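Since January I have kept a log of my rice vinegar batches. The starter came from Xiaoyan Ye, who got it at Budport. Each jar holds 900 ml of cooked rice liquid plus 100 ml of live vinegar, covered with cloth and left in the hall closet.

Batch 2 smelled of nail polish by the third week - too much alcohol, too little air. I moved it to a wider jar and the smell faded over ten days.
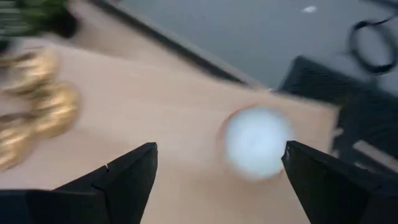

Light beige tabletop, with a blur.

Next change is the rice. Tian short grain gives a cloudy liquid that clogs the filter, so I'll try the long grain and rinse it twice. Strips read pH 3 on both batches, but they are coarse and I wouldn't can pickles on that number. For salad dressing it's fine.

Yaqin Ren asked about brown rice. Not tested yet.

Filed under: Vinegar, Pantry
2 comments | 90 shares
Back to top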